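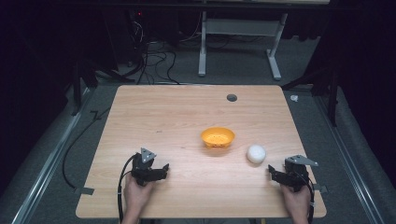
Print this page | E-mail this page

Filed under: Bench Notes > Grippers & Hand-Held Rigs

Minutes, gripper comparison meeting, April 2025

I took the notes again, so blame me if your best point is missing. Tipene Quinlan ran the meeting from the Flordale end and the rest of us were at the bench in Kinley.

We started with the hand-held pairs. Everybody has now had a turn with both the Leone jaws and the Clestetti ones, and I have to say the room was more split than I expected! Tipene likes Leone for anything with a thin rim (bowls, cups, the little trays) and says the tips close flatter. I like Clestetti for the ball. It's soft, and I kept squashing it with the Leone pair before I felt any push back in my fingers. Two people agreed with me and one said I just squeeze too hard, which I'm writing down under protest.

Numbers so far: 200 runs per pair on the bowl and ball task. Leone dropped the ball 40 times. We didn't log Clestetti drops the same way for the first half, so we agreed not to compare them yet. Tipene will write up one drop rule and we'll all use it — a ball that rolls and gets picked up again still counts as a drop.

Cables came up, as they always do. Left-handers find the left cable pulls at the wrist when they reach across. We talked about a longer lead, then about a clip on the forearm, then went back to the longer lead. I'm ordering 4.

Head camera versus wrist camera: not settled. The head view gives you both hands and the whole table, but once the jaws close over something small you lose it. Tipene wants to try both together. I'd like to finish one thing first, and said so, and we moved on.

Controller: the new settings feel much better on slow closes and a bit twitchy on fast ones. Leave them alone until the next batch is done.

Target is 1000 runs per pair by June. Lunch was brought up as a reason to stop and was carried.

To do
Tipene: drop rule, send round before the next batch
Me: cables, and re-log the Clestetti runs where I can
Everyone: write the pair you used at the top of your sheet, please

Comments (3)

deskfan22: Did you try the ball with rubber tips on the Leone pair? Made a big difference for us.

Marla K: I'm the one who said you squeeze too hard. I stand by it.

Tipene Quinlan: Drop rule is in the shared folder. Please read it before you argue with it.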